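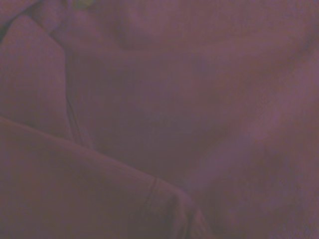
Tetteh Quartey wrote back that the ink names should be dropped altogether, as half of them are whatever the seller felt like calling the pad that month. I kept them, in a column marked unverified.

Prulis: a data card for swatched stamping inks

What it is: 900 scanned swatches of dye and pigment ink on cardstock, each with the pad name, maker's color name, paper weight and stamp mount (red rubber, cling or wood). Scans are TIFF, labels are one CSV.

What it is not good for: matching a color on your screen to a pad in a shop. People keep claiming they can do this. I have yet to see it work twice on the same paper.
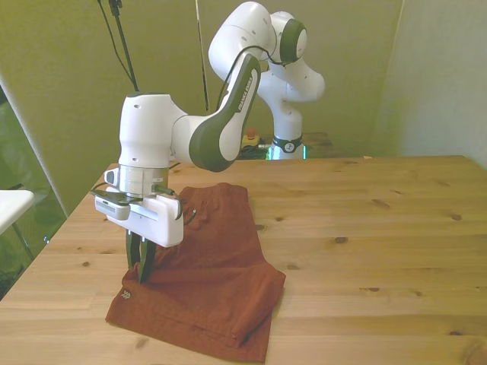 Montes, 3/31/24

Second release. 167 swatches from the first one are gone. Most were embossed with clear powder before scanning, and the shine threw off the readings. Ermanno Fontana thinks some 5 percent of the rest have the same trouble. He may be right — I haven't rescanned them.

Columns
swatch_id, pad_name, color_name (unverified), ink_type, paper, mount, heat_set (y/n), notes

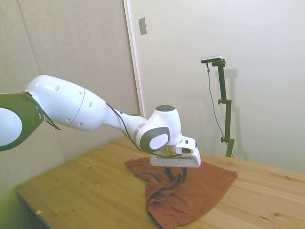
The heat_set column is the weakest. Contributors filled it in from memory, and "y" covers everything from a quick pass with the heat tool to scorched edges. Treat it as a rumor.

Hulliletti pads are listed as pigment because the label says pigment. They behave like dye on the Grestora white stock and I'd like a second opinion.

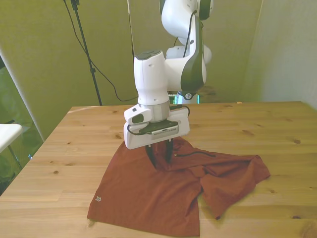 Blank cells mean nothing was written down. They don't mean no. Corrections are welcome if they come with a scan — a description of the color won't do.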